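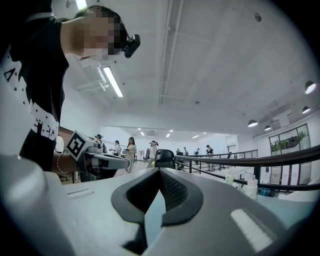

Sharada Kamath has been mending other people's clothes since she was a teenager, and she still does her own hems by hand. She works from two rooms above a bakery in Falby, where she moved with her husband after closing her first shop in Nevton. When I called in at ten in the morning she had already finished a coat lining and was unpicking the waistband of a pair of school trousers.

"People bring me things they have kept in a bag for years," she says. "They are a bit ashamed of the bag. I tell them it makes no difference to me how long it has been in there."

She learned from her aunt, who took in sewing at home and charged by the garment whatever the job was. Kamath charges by time now, with a minimum of 8 pounds, and puts the price on a paper ticket before she starts. If the work goes over, she keeps to the ticket.

"My aunt lost money on every zip," she says. "Zips are slow. You have to take out all the old stitching first, and on a good jacket there are two rows of it, sometimes three. I like doing them but I charge properly."

In April she took in 146 items, the most she has had in one month. A lot of them were summer dresses and wedding clothes that had to be let out or taken up. The work is less even than it sounds. January is nearly all coats, and in the weeks before the school term she does hardly anything except name tapes and trouser legs.

I asked whether cheap clothes had cut into the trade. She thought about it while she threaded a needle.

"Some of it, yes. If a shirt costs the same as the repair, most people will buy the shirt. But I get people with a cheap thing they love, and they want it put right whatever it costs. There was a man with a fleece. I put new elbows in it and later on he came back for the cuffs."
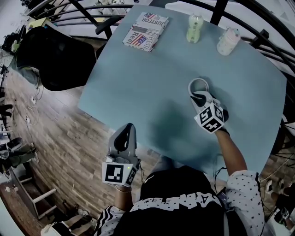

What she turns away is mostly leather, which needs a heavier machine than either of hers, and anything with a glued seam. Glue gums the needle and the thread snaps. She sends those customers to Colin Clegg, a shoe repairer in Steneck who also does bags and belts, and he sends her his curtain enquiries.

Her main machine is 39 years old. It came from Dinesh Poojary, who was shutting down his tailoring business and wanted it to go to someone who would use it every day. She oils it each evening and has replaced the belt and the foot pedal. The second machine is newer and does stretch fabrics, and she speaks of it with less affection.

On Saturdays, she used to say, she would never work. That lasted until she began teaching. Her class now has a waiting list, and the pupils start with buttons, then a straight hem, then a patch on the inside of a pocket. Beathag Moffat joined last year after retiring from the post office.

"I had never sewn a thing in my life," Moffat told me. "My first hem went up at one side like a hill. Sharada made me unpick it and do it again, and the second one was all right. I have done all the curtains in the house since."

Kamath says the commonest mistake is pulling the thread too tight. The cloth puckers, and pressing will not get it out. The next is using thread that is too long, so that it knots. She measures hers from hand to elbow and cuts it there.

She has no plans to take on an assistant. Her rent is fixed for 2 more years and after that she will see what the landlord wants. In the meantime there is a rail of finished work by the door, each piece with its ticket pinned to the collar, and she would like people to come and collect it.

"I am not a wardrobe," she says. "Write that down, please."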